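Séance 3 : poste à deux bras, préparation du plateau et prise des objets

Rédaction : Tetteh Nartey. Version du 27 septembre 2024, remplace la feuille distribuée en juin.

## 3.1 Rappel du montage

Les deux bras sont fixés de part et d'autre de la table, pinces orientées vers le centre. Chaque bras possède son propre repère de base. On note **G** le repère gauche, **D** le repère droit et **T** le repère de la table, dont l'origine est prise au milieu du bord avant. L'axe x de T va vers la droite, l'axe y vers le mur, l'axe z vers le haut.

La distance entre les deux bases est de 800 mm. Elle se mesure d'axe à axe, au réglet, après serrage des brides. Un écart de 3 mm sur cette cote se reporte intégralement sur la position de prise du bras droit ; on la relève donc à chaque remontage et on reporte la valeur dans le fichier `table.yaml`.

Les brides imprimées suivent le plan Rumaslow. Les anciennes brides Kenberg ont un entraxe différent et ne doivent pas être mélangées avec les nouvelles sur un même bras.

## 3.2 Position d'attente

Avant toute prise, les deux pinces sont ouvertes, au-dessus du tissu et sans contact avec les objets. Le bol est affecté au bras gauche, le gobelet carré et son bâtonnet au bras droit.
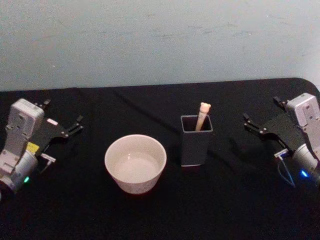

**Atelier partagé Rolldale, section Robotique et automatismes**

Le bol blanc est placé plus près du bras gauche. Le gobelet se trouve un peu plus au fond, entre le bol et la pince droite. Le bâtonnet penche légèrement à droite dans le gobelet : l'angle d'approche se règle sur le bâtonnet lui-même, l'axe du gobelet ne convient pas comme référence.

Le tissu noir limite les reflets, mais le gobelet gris foncé s'en détache mal. Pour la segmentation, utiliser le liseré clair de l'ouverture et abaisser le seuil à 37. Les plis du tissu peuvent produire de faux contours ; retendre avant l'étalonnage.

## 3.3 Séquence de prise

1. Charger `table.yaml` et vérifier le signe de x pour le repère D.
2. Amener le bras gauche à la verticale du bord du bol, puis descendre à vitesse réduite.
3. Fermer la pince gauche jusqu'au seuil de courant, maintenir la consigne.
4. Approcher le bras droit par la droite, doigts de part et d'autre du bâtonnet, au-dessus du rebord du gobelet.
5. Fermer, puis extraire selon l'axe du bâtonnet.
6. Ramener les deux bras en position d'attente, l'un après l'autre.

La bibliothèque Jakab interrompt le mouvement si la position codeur dépasse 538 pas d'écart avec la consigne. Ce seuil n'est pas à modifier pendant la séance.

## 3.4 À rendre

- le fichier `table.yaml` mesuré par le binôme ;
- le tracé du courant de la pince gauche pendant l'étape 3 ;
- la matrice de passage de D vers T, avec le détail du calcul.

Câbles : laisser une boucle libre au niveau de la pince et contrôler à la main, hors tension, qu'elle ne se tend pas en fin de course.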